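Jun 1, 2018

I finally replaced the drain under the kitchen sink. It had been on my list since November, when I noticed the bottom of the cabinet had gone soft near the back corner. I put a bowl under it and told myself I would get to it after the holidays. The bowl stayed there for the winter and most of the spring.

The house in Drernstead was built by a company called Lorketti, which put up most of our street and then went out of business. They used whatever parts they could get cheap. Our neighbors on both sides have had the same trap fail in the same spot, so I can't say I wasn't warned.

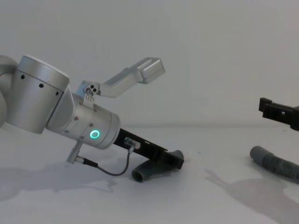
I called two plumbers first. One never called back. The other wanted 300 dollars and couldn't come for two weeks. I had done a bathroom faucet before and a toilet valve before that, so I decided to try it. My wife asked me to shut the water off to the whole house and leave it off until I was done. I did that, though with a drain you don't really need to.

The old trap came off in two pieces. The nut on the wall side was stuck and I had to cut it with a hacksaw blade wrapped in a rag, lying on my back with my head in the cabinet. That part took 40 minutes. The rest of the old pipe came out by hand.

Then I drove to Kolluvside for parts. There is a hardware store closer to us, but it has gotten worse every year and now it is mostly grills and patio chairs. Fülöp Supply in Kolluvside still keeps its fittings in bins, and the people at the counter will look at what you brought in and tell you what size it is. I brought the old trap in a bread bag. It was an inch and a half on one end and an inch and a quarter on the other, with a reducing washer I had missed completely.

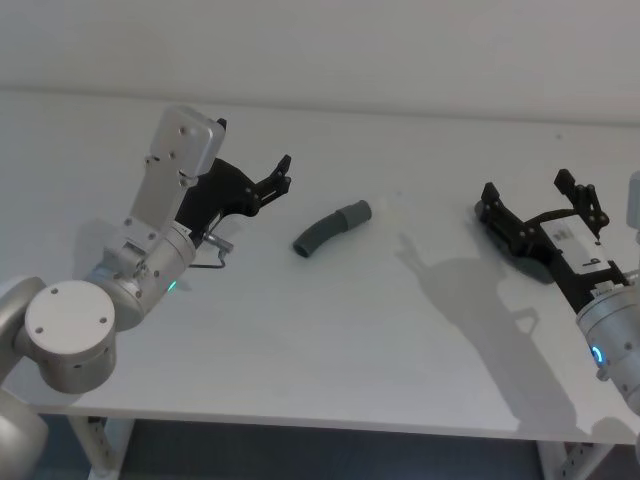 I also learned that the part I had been calling an elbow comes in more kinds than I thought. There is the 90 degree one, a 45, and a long-turn version that takes up more room but clogs less. I bought the long-turn and it didn't fit behind the garbage disposal, so I drove back the same afternoon and traded it for the regular one. They took it without a receipt. The odometer rolled past 2236 on the trip meter on the way home, which only tells you how long it has been since I reset it.

Putting the new pieces together was the easy part. I dry fitted everything, marked the tailpiece with a pencil, cut it a little long, and cut it again. Slip nuts go on before the washers, and the washer's bevel faces the joint. I got one backward and had to take it apart. Everything should be hand tight, then maybe a quarter turn more with pliers. I have cracked a nut by going past that, on the bathroom sink, so this time I stopped early.

I filled both sides of the sink and let them go at once. One joint dripped. I snugged it up, filled the sinks again, and laid a paper towel on the cabinet floor overnight. It was dry in the morning.
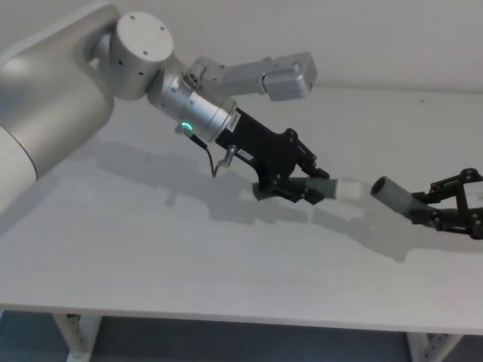
*Two gray tubes, nearly end to end.*

The cabinet floor still has to come out. I cut a piece of cardboard for a template and the shape is worse than I expected, with a notch for the supply lines and another for the drain – and none of the corners are square. I'll paint the new board before it goes in. The bowl is back in the kitchen, and we are using it for onions.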